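# Akville Reach 7

Motion planning for arms that have to work where the furniture is.
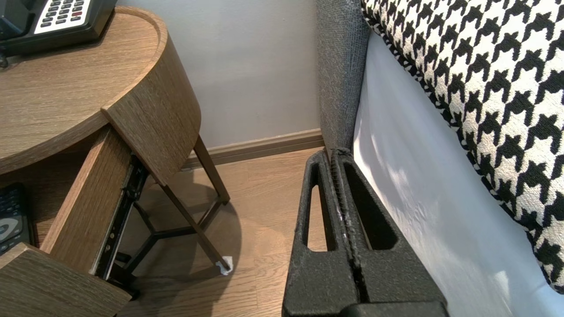 Naheed Rizvi wrote in after two weeks with the trial to ask why the planner had refused the gap beside a bed eleven times and then, on the twelfth, gone in as if there had never been a problem. The short answer is that the first eleven requests asked for an approach with the fingers open. The longer answer is most of this page.

## What it does

Reach takes a wrist camera feed, an arm model and a goal, and returns a path the arm can follow without meeting a nightstand on the way. It is built for the slots found in bedrooms and hotel rooms: bed on one side, drawer on the other, wall at the end, something small on the floor that somebody wants back.

Most planners treat a gap like this as a wall with ambitions. They pad every surface by the same margin, the margins meet in the middle, and the path is declared impossible. Reach pads each surface according to what it is. A padded headboard can be brushed. A metal drawer rail cannot, and gets the full margin whether you like it or not. A bedsheet is allowed to touch the arm but not to travel with it.

## The parts

**Gap finder.** Builds a local map from the wrist view and updates it all the way down. Thin legs and crossbars are kept as separate lines instead of being melted into one blob, so the space between them stays available. Shadows under furniture are marked "unknown" until a second view settles the matter.

**Finger-state planning.** Open and closed fingers are different shapes, and Reach plans for both. It will close before a narrow entry and look for room to open at the bottom. If there is no such room it says so before the arm moves, which saves everyone an awkward pause.

**Moving-part watch.** Drawers, doors and lids get a swept volume. A drawer that is partly open when the map is built is assumed capable of being more open later. You can pin it in place in the settings if you trust it. We don't.

**Way-out check.** No entry is approved without an exit. Earlier versions did this as an option, off by default, and we have the support tickets to show for it.

**Replay.** Every attempt is saved with the map, the plan and the reason for each refusal, in sentences. "Left margin 8 mm short at drawer rail" has replaced error 2655, which meant the same thing but only to Rafia Zaidi.

## Settings people change first

- `finger_state`: set to `auto`. The old default was `open`, kept for compatibility and regretted since. See Naheed's eleven refusals.
- `soft_contact`: off, brush or press. Start with brush. Press is for people who own the headboard.
- `view_hold`: how long the arm waits for a clear picture before going deeper. Longer is slower and duller, and we recommend it.
- `replan_limit`: how many times it may change its mind on one descent. The default is 8. Past that it backs out and asks.

## What it doesn't do

Reach does not pick the target. Bring your own detector, or use the Tustov connector, which is included and does well with most small household objects. Cables are its weak spot. A dangling cord is mapped where it was last seen, and cords have their own ideas.

It does not judge grip force, clean up point clouds from a smeared lens, or make a short arm longer. We have been asked about all of these, the last one twice.

## Requirements

- Linux machine with a supported graphics card
- A wrist-mounted color camera; depth is welcome but not needed
- Arm with six or more joints and a position interface
- Accurate finger model, including any pads or strips you have stuck on (measure them, please)

## Licensing and trial

One license covers one arm. The trial runs 60 days with everything switched on, replay included, and your logs stay on your machine. Labs with several arms should ask for the Khoury bundle, which shares one set of maps between them.

Upgrading from Reach 6 keeps your arm models but not your margins. Version 6 margins were single numbers and there is no honest way to convert them, so the installer opens the margin editor and waits. Budget an afternoon.

Orders and trial keys go through the Jististhorpe office. Support is at the same place, and a replay file attached to the first message will get you a much better first answer.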